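Altside Mill open day

I've been meaning to get to Altside for years. It's one of those places I go past on the bus and think, I must do that, and then I get home and forget it exists until the next time. They only open the doors to the public twice a year, once in January (too cold, I'm a coward) and once in the autumn half-term, so when I saw the poster for 29th October I took the day off and dragged my sister along with the promise of lunch.

We got the 47 from the station, which drops you at the bottom of the hill, and the hill is steeper than the website lets on! There is a car park at the top if you've got wheels. Entry was £5 each, cash or card, and for that you got the tour, a hot drink and a little square of cloth with the mill's name woven along one edge. I was very pleased with my square. My sister left hers on the bus.

The mill turned 125 this year and there's a display about it in the entrance, mostly old wage books and photographs of people standing very stiffly in aprons. I could have spent longer there but the tour was starting and they were quite firm about ear defenders. Wear them! I took mine off for a second to hear what someone was saying and regretted it.

Our guide was Clifford Bergeron, who started in the weaving shed straight from school and has the sort of voice that carries over machinery. He took us first to the warping room, where all the lengthwise threads get lined up and wound on to a big roller before they go anywhere near a loom. The blanket they were setting up that morning needed 1460 of them. Every single one has to go through its own little eye in the right order, and if you get one wrong you've got a line running down the whole piece. I asked how long it takes and he said two days if the radio's good. There was a woman doing it while we watched, with a hook like a very thin crochet hook, and she chatted to us the entire time without looking down. I can't sew on a button without swearing.

Then the weaving shed, which was the bit my sister liked best. Six or seven looms were going and the floor hums under your feet. One of them was doing a herringbone in grey and mustard and I stood in front of it for so long that the group went on without me – I had to run to catch up, past a door marked Mending that I'd have loved a nose behind. Apparently the menders go over every yard by hand looking for knots and slubs, and the good ones can feel a fault before they see it.

We had tea after that. Proper mugs, decent flapjack, and a queue for the loo that went halfway up the stairs, so do plan ahead.

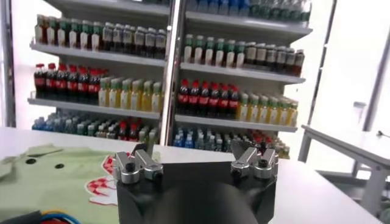 After tea we had colour, and this was what I'd come for, as I've been dabbling with plant dyes in my own kitchen since last winter with mixed results (mostly beige). Quyên Tiêu runs the dye room and gave us a talk that was meant to last half an hour and went on for nearly double that, and not one person wandered off. She went through weld and woad and madder, and what you add to the water first so the colour stays put. Green was the surprise for me. I'd assumed you boil up something green, leaves or whatever, but most of those give you a sort of khaki sludge. You dye the thing yellow and then put blue over the top, and how pale you stop is up to your nerve. If you look at the pale green cloth lying crumpled on the white table in my photo, that's almost exactly the shade I've been chasing since January for a pair of cushion covers, and I've missed it every time. Mine come out either lime or pond.

I told her about the pond. She was very nice about it. She asked what my tap water was like (hard as nails) and said to try rainwater for the yellow bath and to dip for the blue in short goes, with a good airing in between, and to stop well before I think I should. I wrote all this on the back of the entry leaflet. She also said not to judge a colour under a kitchen strip light, which explains a lot about my hallway.

There was a sample book on a stand by the window, great thick thing, with snippets of wool stuck in and the recipes written beside them in three or four different hands. Some of the names were lovely. Després was a dusty rose, named after a customer who ordered it for her dining chairs and then changed her mind, and Privov was a dark inky blue they still make now. I asked if I could take a picture of the page and was told kindly but clearly no.

Lunch was in the canteen, which they open up for the day. Leek and potato soup, cheese rolls, and a vegan chilli that ran out just as we got to the front. Prices were fair. It gets packed at half twelve, so go early or hang on until after one. We shared a table with a couple who'd come all the way up to see the loom their tartan rug was made on, and they'd brought the rug with them in a suitcase. I thought that was wonderful. My sister thought it was a lot of luggage.

The shop is dangerous. There's a seconds shelf at the back with throws and scarves, and you have to hunt for what's wrong with them. I bought a scarf with a tiny skipped thread at one end and two cones of undyed yarn, and then went back in for a third while my sister was putting her coat on. Full-price blankets are a serious spend and I did a lot of stroking and putting back. They'll post things for you, which I wish I'd known before I carried three cones of yarn down that hill.

A few practical bits if you're thinking of going. The tour has stairs, and the lift only goes as far as the first floor, so ring ahead if that's a problem. Children are welcome but under-eights can't go into the weaving shed. Flat shoes, as the floor's a bit oily in places. Phone signal is hopeless inside the building. Dogs can't come in, though there was a bowl of water by the gate and a spaniel making good use of it.

The next open day is in January and you have to book, by phone or at the desk. They're doing a half-day dye workshop alongside it and I've put my name down, so I'll report back on the cushion covers. If anybody has a water butt they're not using, I'm in the market for one.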